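# Shared Desks at the Texier Building: Spring Gallery

The Workplace Services office keeps a record of how desks in the Texier Building are equipped and arranged. The building holds 410 desks on two floors, of which 400 are assigned. Occupants choose their own accessories, provided that walkways stay clear and that cables do not cross a neighboring work surface.

The gallery is arranged by wing, beginning with the Jerkar wing. Entries are published with the agreement of the occupant and carry no desk numbers. The page was last revised on Sunday, April 5, 2026.

## Jerkar wing: single-monitor desk

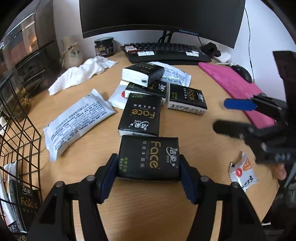 Ya-wen Cheung wrote to the office to ask that small items be treated more generously in the next edition of the desk guidelines. In her view a basket for tissues and packets does more for a tidy surface than any rule on clutter, and the present limit of 2 personal containers per desk should apply only to those standing on the floor. Gaspard Aubert supported the request and added that mats should be left to the occupant as well, in whatever color is preferred.

The desk has a curved THUNDEROBOT monitor, a black keyboard with white and dark red keys among the black ones, and a mouse at the far edge of a bright pink mat. A wire mesh basket at the left edge holds tissues and small packets, and a jar with a dark lid is kept at the back.

## Notes for occupants

Requests for baskets, mats and cable clips may be sent to Workplace Services through the Bolard supply form. Some 31 requests are open at present, and they are handled in order of receipt.

Desks are wiped down by the cleaning staff on request only. Occupants are asked to move paper goods and glass items to one side beforehand and to leave cables connected.

Submissions for the next gallery, covering the Closska wing, will be accepted until the end of August.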